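Spent the back half of April with a rental kit from Brallanen. You get a pair of hand-held grippers, you do chores with them, and the recordings go off to teach a robot how to do the same chores. I have opinions, so here's a thread.

First, what's on offer. Brallanen will rent you a pair for 118 a week, or sell you the pair for a number they only say out loud on a call. I rented. I've been on that kind of call before.

The box comes with two grippers, a charging brick, a strap set and a printed booklet. The booklet is 12 pages, and four of them are about the box.

Setup took me most of a morning. Pairing left and right is easy if you do left first. If you do right first, you get to do it again. The booklet does mention this, on the page after the one where you've already done right first.

Feel in the hand: good, better than I expected at this price. The trigger has a nice long pull. The Gilthorpe pair I tried last year had a trigger like a stapler, and my thumb filed a complaint by lunch.

Weight is fine for the first half hour. After that you start choosing tasks by whether you can rest your elbow on something.

Now the real work. Brallanen sells task packs on top of the rental, and I got "Bedroom Soft Goods." It's folding, mostly. Towels, blankets, anything that flops. Each pack wants 100 accepted takes before it counts as complete, and "accepted" is carrying a lot of weight in that sentence.

Anjani Simanjuntak did a good share of the takes with me. She has much steadier hands than I do and no patience at all for my theory of corners.

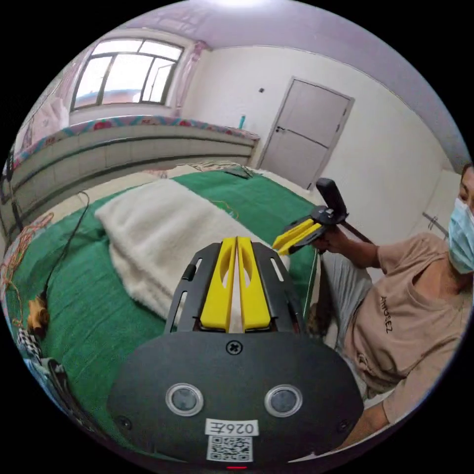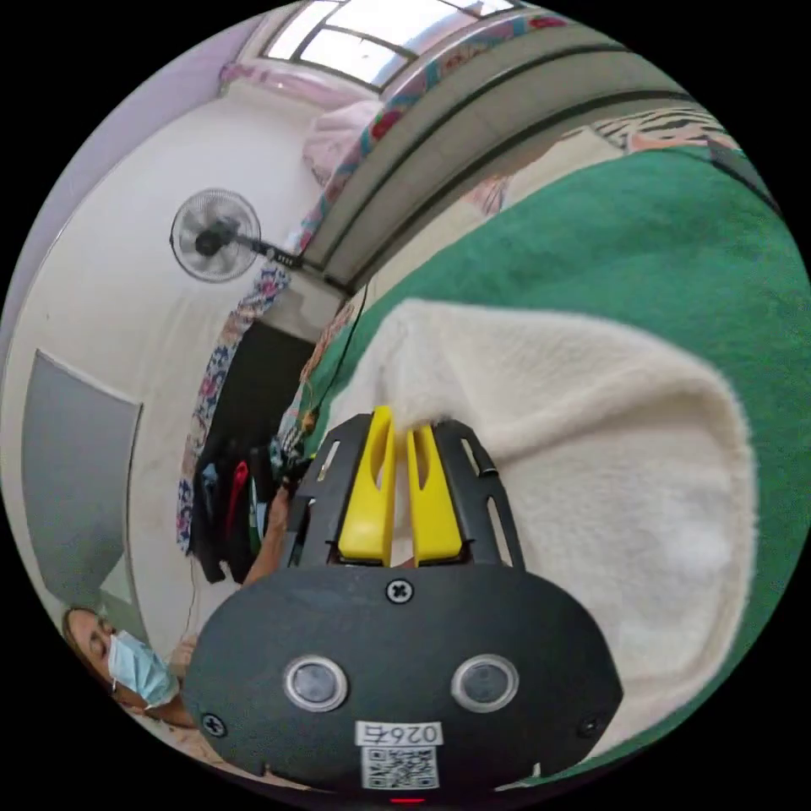 Yellow fingers, green bedding, one fluffy white thing to deal with. The Soft Goods pack in its natural habitat.

Back to the review. Those yellow fingers are the best part of the kit. They've got some give in them and they pinch a single layer of thick cloth without grabbing the three layers under it -- most of the time. Thin cotton is another story. Thin cotton laughs at them.

Plush is strangely forgiving. You can miss by a good bit and still come up with a fold. My acceptance rate on fluffy stuff was the highest of anything in the pack, and I plan to mention this at parties.

Speaking of acceptance. You upload at night and the service grades your takes by morning. Rejections come with a reason code. My most common one was "hesitation." I have been rejected for hesitation before, but never by a server.

The upload software is called Mestell and it's the weak spot. It wants you to name every session by hand, it won't let you use spaces, and it logs you out if you go make coffee. I lost a whole Thursday afternoon of labels to a sandwich.

Support was good, though! Guadalupe Gallegos on their help desk got back to me within the hour and recovered nearly all of it. She also told me there's a keyboard shortcut for duplicate labels. It is not in the booklet. The box is in the booklet.

Battery: they claim a full working session. I got one full working session, provided you consider lunch a natural end to the working day. Buy or borrow the spare brick.

Somebody asked how this stacks up against Wiriya. Wiriya's pair is lighter and their app is miles better, but the fingers are stiffer and you have to commit to 400 takes before they'll ship you anything. If you already know you like folding, go there. If you're finding out, rent.

Things I'd fix, in case Brallanen reads this: let me type a space. Put the pairing warning before the pairing. Sell the strap set in a size for people with wrists.

Also the grading should tell you which second of the take it didn't like. "Hesitation" over a whole towel doesn't give a person much to work on.

Would I rent it again? Yeah, I already did. The next pack is "Kitchen Drawers" and it ships next week. Anjani has asked for the left hand this time, so I guess I'm a righty now.

Questions are open. If yours is about the price on the call, I still don't know -- I let it go to voicemail.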